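Nestholm Table Tasks: Bowls and Soft Items
README

Contents
This folder covers the small tabletop tasks in the Nestholm set. Each task uses one bowl or dish and one soft item, laid out on a plain covered table. Larger kitchen jobs are in the Rengifo folder.

Files
tasks.csv – one line per task, with bowl, item and start position
items.csv – names for all 11 items
notes.txt – corrections since version 2

Naming
Bowls are named by colour and rim. Soft items are named by colour and shape only. We stopped using "dough" and "clay" as labels in version 3, as people sorting the pictures did not agree on them. The old names are kept in the last column of items.csv.

Layout
The table is covered with a white sheet before the bowl goes down. The bowl need not be in the exact centre. Start positions are given as left, middle or right, seen from the front edge.
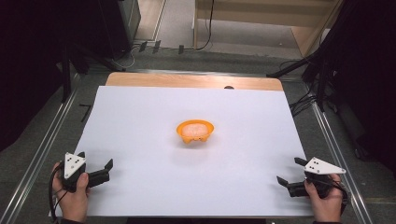 Orange bowl, wavy rim, with pale pink lump. Start position: left of middle.

Known problems
Some lines in tasks.csv still say "scalloped" where others say "wavy". Treat them as the same rim. The Vomura dishes have no entry for feet.

Contact
Jean Forsyth looks after the item list. Send corrections with the task number and the old label.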